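Lehrmaterial > Landschaft und Wegebau > Kurs 2431 > Skript Sitzung 2: Wassergebundene Wege

Sitzung 2: Den Weg lesen lernen

Letzten Dienstag ging es um Korngrößen und Sieblinien, jetzt wird es endlich anschaulich! Ein Kiesweg gehört für mich zu den schönsten Bauwerken überhaupt, gerade weil fast jeder achtlos darüberläuft. Dabei verrät er jedem, der hinschaut, wie er aufgebaut ist und wo das Wasser hinwill.

Zur Wiederholung: Ein Weg ohne Asphalt besteht im Regelfall aus Tragschicht, dynamischer Schicht und Deckschicht. Das Feinmaterial in der Decke bindet mit etwas Feuchtigkeit ab und hält die Körner zusammen. Zu wenig davon, und alles rollt unter den Schuhen weg — zu viel, und der Weg wird bei Regen schmierig. Wer im Januar die Strecke bei Rurstead gegangen ist, kennt beides auf 100 Metern.

Nun zur Querneigung. Üblich sind Dachprofil (von der Mitte zu beiden Seiten fallend) oder einseitiges Gefälle. Fehlt die Neigung oder ist sie platt gefahren, sammelt sich das Wasser gern genau dort, wo man geht.

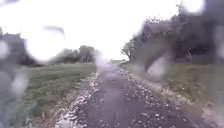

Besonders spannend finde ich die Seitenstreifen, die sogenannten Bankette. Sie stützen die Decke, und sie sollen das Wasser ins Gelände durchlassen. Wächst der Rasen zu hoch hinein oder schiebt sich loser Kies zu einem kleinen Wall auf, bleibt der Abfluss hängen, und der schönste Aufbau nützt nichts. Dann hilft Abschälen, am besten im Spätherbst. Jennylyn Enriquez hat dazu im Reader (S. 13) eine wunderbare Skizze, bitte unbedingt ansehen!

Auch der Bewuchs spielt mit. Neben offenem Grünland trocknet eine Decke mit Wind und Sonne schnell ab, neben dichtem Gehölz dauert es länger, dazu kommt das Laub, das zu Feinmaterial zerfällt. Ein Weg zwischen Wiese und Gehölz kann also links und rechts ganz verschieden altern.

Aufgabe bis zur nächsten Sitzung: Sucht euch einen Kiesweg und geht ihn kurz nach einem Regen ab. Zeichnet einen Querschnitt mit Mitte, Rändern und Anschluss ans Gelände, und tragt mit Pfeilen ein, wohin das Wasser läuft. Gummistiefel lohnen sich :)

Lektüre: Villalobos, Kapitel 2 (Entwässerung).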